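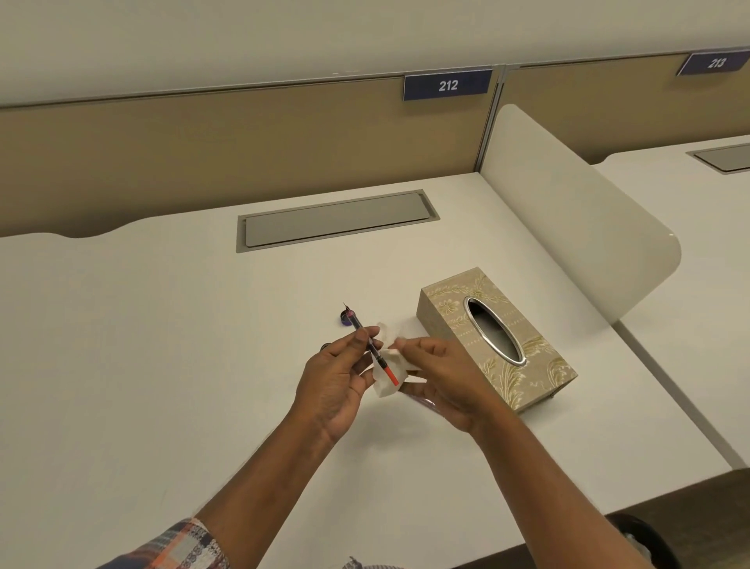

Spent the morning at my desk finally going through the syringe drawer, and I feel like a new person. If you use the blunt and fine ones for glue, ink or oil, you'll know how fast they turn into a sticky little heap!

My routine (handed down by Levente Szilágyi, who taught me to bind books in Pisdale and was very strict about it): tissue in one hand, barrel in the other, and wipe from the plunger end first. Needle pointing away from you, always.

Park the cap on the desk where you can see it. I lost 3 of them in August and found one in my slipper, which my foot did not enjoy.

I like having the tissue box right by my hand, a proper one with a pattern on it. Mine's beige with gold leaves and it cheers the whole desk up. Plain tissue does leave a bit of lint, mind you, so I finish with a scrap of old cotton hanky.

Anything with a bent needle goes straight in the sharps tub, never the kitchen bin, please. Our chemist takes the full tubs back, so ask at yours.

Next job is the ink shelf, and I've been putting that off since before Easter. Wish me luck, and tell me what you use on dried red, I'm all ears.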